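Why Do We Eat With Forks and Spoons?

Written by Ute Thiele for the young readers of the Plalley Museum of Everyday Things
Last changed: 3/10/21

Have you ever eaten soup with a fork? Try it one day, if your parents allow. You will be hungry for a long time. Every tool on our table has its own shape, and the shape has a story. Some of these stories are very old and some are younger than you would think.

The first tool: your hand

Before people had any cutlery they ate with their fingers. A hand is a very good tool. It can pinch, tear, scoop and hold, and it tells you if the food is too hot before it arrives in your mouth. Many millions of people in the world still eat with the hand today, for example in parts of India and Ethiopia, and there are good manners for it just as there are good manners for a fork. In many of these places you use only the right hand, and you wash both hands before and after the meal.

Soup is where the hand has a problem. You can make a little cup from your palm, but most of the soup will run down your sleeve.

The spoon is very old

People who lived near the sea could pick up a shell from the beach and drink with it. Put a stick on the shell, and you have a spoon with a handle. Later, people carved spoons from wood, bone and horn. In the English language the word "spoon" comes from an old word for a chip of wood, so we can guess what many of the early spoons were made of.

A spoon is really a very small bowl that you can carry to your mouth. Look at the one you use for breakfast. The bowl part is usually a bit wider near the handle and narrower at the tip. Can you think why? The narrow tip goes easily between your lips.

In our museum we have a wooden spoon from a farm near Brovell. One side of it is worn nearly flat. The cook was stirring with her right hand, and over the years the spoon was rubbing always against the same side of the pot. If your family has an old wooden spoon, take a look at it. You may be able to find out whether the cook was left-handed!

The knife did two jobs

A few hundred years ago in Europe, a guest often brought his own knife to dinner. The knives had a sharp point. You cut your meat with the edge, and then you stabbed a piece with the point and put it in your mouth. I do not recommend this to you.

When forks became common, the point was not needed any more. Little by little the table knife got the round end that it has now. 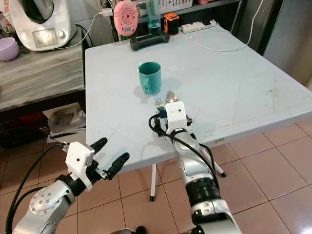

The fork comes late to dinner

Forks are also old, but for a long time they were big and they stayed in the kitchen. A cook used a large fork to hold the meat still while it was cut, or to lift it out from a boiling pot. The small fork for eating came much later. It was used in the Byzantine Empire, and from there it travelled to Italy. Why did the Italians like it so much? One reason may be noodles. Long, slippery noodles are much easier to catch with a fork than with a spoon.

In other countries people laughed about forks at first. They thought that a fork was a silly thing for somebody who is afraid to touch his food. In England it took many more years until ordinary families had them.

The early table forks had only two points. We call the points "tines". With two straight tines you can stab a piece of meat, but peas fall through the gap. So the makers tried three tines and then four, and they made the fork a little curved. Now you could stab with it and also scoop with it. Most dinner forks have four tines today, while cake forks often have three, and one of these can be wider so that it cuts the cake.

What about chopsticks?

In China, people first used chopsticks mostly for cooking. They are good for reaching into a hot pot. Later they came to the table also, and they spread to Japan, Korea and Vietnam. The food is often cut into small pieces in the kitchen, so you do not need a knife beside your bowl. Chopsticks are not the same everywhere. In Japan they are often shorter and more pointed, and in Korea many are made of metal.

Why is cutlery shiny?

Rich people long ago had cutlery made of silver. Silver does not give much taste to the food, but it gets dark with time and somebody has to polish it. Cheaper knives and forks were made of iron or plain steel. These went rusty if you forgot to dry them, and with sour food such as lemon they gave a nasty taste.

A little more than one hundred years ago, people learned how to make stainless steel. It is mostly iron, with a metal called chromium mixed in. The chromium makes a very thin skin on the outside, so thin that you cannot see it. If you scratch it, the skin grows back by itself! This is why your fork at home can be washed again and again and keeps its colour.

Cups for everybody

Cups have a history too. People have used horn, wood, leather, clay, glass and metal for drinking. A handle is useful when the drink is hot, because it keeps your fingers away from the warm side. Many cups have no handle at all. A Japanese tea cup is one of them. If it is too hot to hold, the tea is also too hot to drink, so you wait a moment.

Try it at home

You need a metal spoon, a wooden spoon and a plastic spoon. Leave them on the table for one hour, then touch each one to your cheek. Which one feels the coldest?

All of them are as warm as the room. The metal feels colder because it takes the heat out of your skin faster. Wood and plastic are slow at this. Now you know why many cooks like to stir hot soup with a wooden spoon.

Visit us

The museum has 3,183 pieces of cutlery from kitchens in Plalley, Brovell and Nirholm, and 678 of them are spoons. Ask at the desk for Markos Vrettos if you want to see the drawer with the travelling forks. They fold in the middle like a pocket knife, and you are allowed to hold one.

Words to remember

Cutlery: knives, forks and spoons
Tine: one point of a fork
Horn: the hard material that grows on the head of a cow or a sheep
Stainless steel: steel that does not rust easily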